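Open afternoon at Erdale workshop lets visitors watch a robot learn its way around a kitchen
19/02/2025
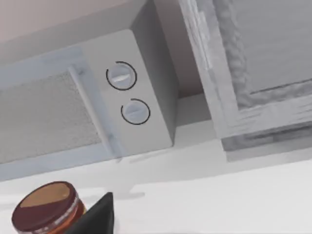 Anyone who has ever burned the onions while hunting for the right jar would have felt at home at the Erdale Technical Center, where the robotics workshop opened its doors for an afternoon and let 121 visitors wander in, ask whatever they liked and watch a simulated kitchen robot go about its day. It was the first open day the workshop has held since it moved into the old print building behind the library, and judging by the line for coats at closing time (a long and cheerful one) it won't be the last.

The main draw was a kitchen that exists only on a computer. The workshop's two partners, the software firm Turnar and the kitchen maker Tetik, have spent the winter building a set of rendered kitchens in which a robot can practice ordinary jobs before anyone lets it near real crockery. Visitors sat in two rows in front of a large screen and saw the room much as the robot sees it, from close up and at odd angles, with a range hood and its two round knobs tilted overhead, a gray wood-grained cabinet off to one side and a jar with a dark maroon lid right next to one black gripper finger. A few people tipped their heads to follow along, and one little boy in the front row went so far that he slid off his chair, to general delight.

Each demonstration ran for 15 minutes, and the presenters kept the talking short so there would be time for questions. They began with the jar, explaining how the software has to judge where a lid is and how the fingers ought to line up with it, and that a small error in either can mean starting over. Then they moved on to knobs, a subject that turned out to be a good deal more interesting than it sounds – a knob has to be found, held and turned the right amount, and every kitchen seems to put them somewhere different.

The partners said the practice kitchens now come in 84 layouts, with cabinets, counters and appliances moved around from one to the next so that the robot can't simply memorize a single room. Tetik supplied the measurements for many of the cabinets from its own catalog, and Turnar's programmers did the rest. A woman who had fitted kitchens for most of her working life asked whether any of the layouts had a crooked wall, as every house she ever worked in did. None of them do yet, the presenters admitted, and they wrote it down.

Questions went on well past the time set aside for them. People wanted to know how long it would be before a machine like this could help an older relative at home, what would happen if it dropped something made of glass, and whether it could be taught to put things back where they came from. The answers were friendly and careful. The project is still research, the visitors were told, and a home version isn't on anybody's calendar.

In the next room, younger guests could try steering a simulated gripper themselves with a pair of hand controls, kindly lent for the day by Amrani, the electronics shop on Mill Street. The task was to bring the fingers up beside a jar without knocking it over, and it proved harder than most of the parents expected when their own turns came. A girl of nine had the steadiest hand of the afternoon and went home with a workshop mug.

There was coffee, lemonade and a long table of almond cake, and the bakers among the staff had clearly underestimated how hungry people get while thinking about kitchens. The last slice went well before the final demonstration, and a second run to the bakery was needed to keep the peace.

The workshop plans another open day in May, with room for 200 people and extra sessions for school groups in the morning. Admission will again be free, but places at the demonstrations will have to be reserved ahead of time at the center's front desk, where a sign-up sheet is already out on the counter. Visitors who come by car are asked to use the lot beside the library, as the one behind the workshop is kept clear for deliveries.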